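Why Clothes Get Wrinkled, and How Folding Helps

By Da-eun Yang

Take a clean shirt out of a drawer and shake it. Now squeeze it into a ball and leave it on a chair overnight. In the morning the shirt will be covered in lines and bumps that were not there before. Those lines are called wrinkles, or creases if they are long and sharp.

This page explains where wrinkles come from, why some cloth gets more of them than other cloth, and how to turn a heap of clothes into a neat stack.

What is cloth made of?

Look very closely at a shirt and you will see that it is not one smooth sheet. It is made of threads. Each thread is made of much thinner hairs called fibers, twisted together so that they hold on to each other.

Some fibers come from plants. Cotton grows as white fluff around the seeds of the cotton plant. Linen comes from the stem of a plant called flax. Other fibers come from animals, such as wool from sheep. Others, like polyester, are made in factories from chemicals that come mostly from oil.

There are two main ways to turn threads into cloth.

Weaving means passing threads over and under each other, like the strips in a woven paper mat. Most bedsheets and button-up shirts are woven.

Knitting means making loops and pulling more loops through them. Sweaters are knitted, and so are most T-shirts. The loops in a T-shirt are so small that you may need a magnifying glass to see them. Loops can open and close a little, and that is why a T-shirt stretches when you pull it over your head.

Where do wrinkles come from?

When cloth bends, the fibers inside it bend too. If you let go right away, most of them spring back and the cloth looks flat again. If the cloth stays bent for a long time, with something pressing on it, the fibers start to settle into their new shape.

Water and heat make this happen faster. Cotton fibers are made of long chains of tiny parts called molecules. The chains are held side by side by weak links. Water gets in between the chains and loosens the links, so the chains can slide. When the water dries up, the links form again in the new place. A wet cotton shirt that dries in a ball will keep the shape of the ball.

An iron uses the same idea in the other direction. It warms the cloth, often with steam, and presses it flat while the links form again.

Wool and polyester are springier than cotton and do not wrinkle as easily. Linen wrinkles the most. A linen shirt can have lines across the front after one car ride.

Try it yourself: the wrinkle test

You will need three old pieces of cloth, a rubber band for each one, and a little water. Ask a grown-up which pieces you may use. Try to find one that is cotton, one that is polyester and one that is wool or a mix. The label sewn into a piece of clothing tells you what it is made of.

Dip each piece in water and squeeze it out. Roll it into a ball, put a rubber band around it, and leave it somewhere warm until it is dry all the way through. This can take two days. Then take off the bands and lay the pieces next to each other on a table. Which one has the deepest lines? Which one is nearly flat?

Write down what you find. Children at Venine School did this test in May, and their cotton pieces came out with the deepest lines. Yours may be different if your cloth is thicker or thinner than theirs.

Why does cloth flop?

A book keeps its shape when you pick it up by one corner. A shirt does not. Cloth is thin and its threads can move past each other, so it bends wherever it is not held up. Drop a shirt and it makes hills, valleys and folds, and it will probably never land in the same shape twice.

This makes a heap of clothes hard to read. A sleeve may be tucked under the front. The neck may be at the bottom. Before you can fold anything, you have to find out which part is which.

Pinching one edge and lifting is a good way to begin. The rest of the cloth hangs down from your fingers, and some of the folds fall open by themselves. If you have a sleeve, try again until you find a shoulder or the bottom edge.

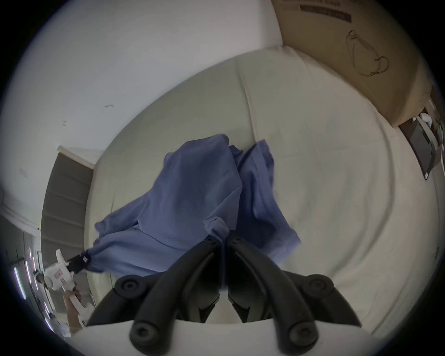
How to fold a T-shirt

1. Find a flat place. A bed or a table works well. A soft cushion is harder, as it sinks when you press on it.

2. Hold the shirt by the shoulders and give it one good shake.

3. Lay it face down with the neck pointing away from you. Smooth it with your hands, starting in the middle and moving out to the sides.

4. Fold one side in toward the middle, sleeve and all. Fold the sleeve back if it sticks out past the other side.

5. Do the same with the other side. You should now have a long rectangle.

6. Bring the bottom edge up to the neck, then fold it in half again if your drawer is small.

7. Turn it over.

Your first few may come out crooked. Open them up and start again from step 3.

Do folded clothes get wrinkles?

Yes, a few. Every fold is a bend, and a shirt at the bottom of a tall stack has a lot of weight on it. But a folded shirt has only a few bends, and they are straight. A shirt in a ball has bends going every way. If you want no fold lines at all, use a hanger – the weight of the shirt pulls it down and helps keep it smooth. Heavy sweaters are better folded, since hanging can stretch their loops.

Words to know

Crease: a line left in cloth where it was folded or pressed.

Fiber: a very thin hair of material. Fibers are twisted together to make thread.

Molecule: a tiny part that materials are made of, far too small to see.

Seam: a line of stitches where two pieces of cloth are joined.

Weave: to make cloth by crossing threads over and under each other.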